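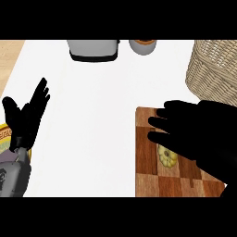
I skipped the first two days of the festival coverage and caught up on Saturday morning with coffee, which is how I prefer to look at red carpet photos anyway. By then the fast opinions are out of the way and there are decent full-length shots of everybody, including the backs.

The look most people were sharing was Pierina Lo Presti in the green Kokar column dress. I liked it less than I expected to. The color is very good on her and the neckline sits where it should, but the fabric pulls across the hip in every picture where she is walking. Standing still she looks great. I think it needed another half inch on each side, or a slit. She wore it with flat gold sandals, and I was glad to see them, because that hem with a platform would have been too much.

Hạnh Khương wore Stępień for the second year in a row. Last June it was the gray suit with the cropped jacket, which I wrote about at length and still think about. This time it was a long navy coat dress, buttoned to the waist and open below, with narrow trousers underneath. A few of you emailed to say it was boring. I don't agree. The shoulders are cut very cleanly and the sleeve ends right at the wrist bone — small stuff, but most tailoring on a red carpet gets it wrong. My one complaint is the bag. It was a beaded thing that belonged with some other outfit.

For the men it was mostly black tuxedos again. Radosław Szewczyk had a brown velvet dinner jacket that photographed almost red under the lights at the entrance and looked much better indoors. Phúc Tăng went without a tie and wore a collarless cream shirt under a Resard jacket. He has worn that jacket at least once before, at the spring awards, and I wish more people would repeat things. The trousers could be an inch shorter.

I looked up the Resard jacket and it is 2408 dollars, so that's that. Kilunel has one with a similar lapel for under 1000, though the lining is polyester and it only comes in black and a sort of slate. I tried it on in the store last month. The armholes are cut low, so the whole jacket lifts when you raise your arms. If you never raise your arms it's a nice jacket.

Zbigniew Ostrowski did the styling for both Hạnh and Radosław, according to the credits they posted. I can see it once I know. He likes a dark shoe and he keeps jewelry to a minimum, and neither of them wore a watch.

My order, for those who always ask: Hạnh first, Phúc second, then Pierina. Radosław would be higher if I were only going by the indoor pictures.

I haven't gone through the closing night photos yet. There is supposedly a yellow cape in there somewhere and I would like to see it properly before I say anything, so that will be a separate post — probably a short one. Comments are open again and the spam filter should be behaving now. If yours doesn't show up, send me an email and I'll dig it out.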